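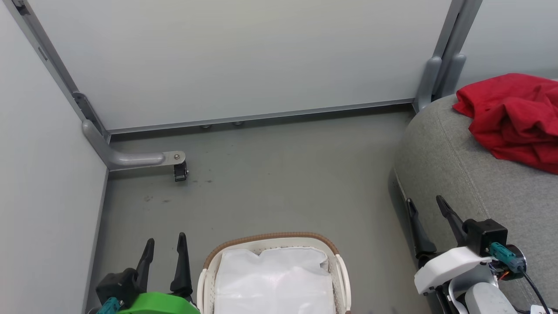 Who may apply for the Damik Residency in Literary Translation?

Applicants must have published at least one full-length translation into English, in print or online, and must hold the right to reside in the United States for the length of the program. A degree is not required.

The Tomcombe Center for Letters invites applications for 2 residencies, to be held in August at its house in Tomcombe. Each resident receives a private room, a study, meals on working days and a travel allowance of $260. Residents are expected to work on a single book-length project and to give one public reading during their stay.

Proposals are welcome from all languages and periods. The Center has a particular interest in prose that has not appeared in English before – memoirs, letters and regional fiction among them. Projects already under contract are eligible, provided that the publisher agrees in writing to the public reading.

Applications must include a cover letter, a résumé, a sample translation of no more than 25 pages with the matching pages of the original, and a statement on the rights status of the work. Applicants whose original text is in the public domain should say so in the statement. Samples will be read without names, so the translator's name should appear only on the cover letter and résumé.

Applications will be judged by Yaryna Karpenko, director of the residency, and Bongani Mthembu, editor of the Fluleck Series. The closing date is November 13, 2025. Late or incomplete applications will not be read. All applicants will be informed of the outcome in writing roughly 9 weeks after the closing date.

Questions about eligibility should be sent to the residency office before an application is submitted.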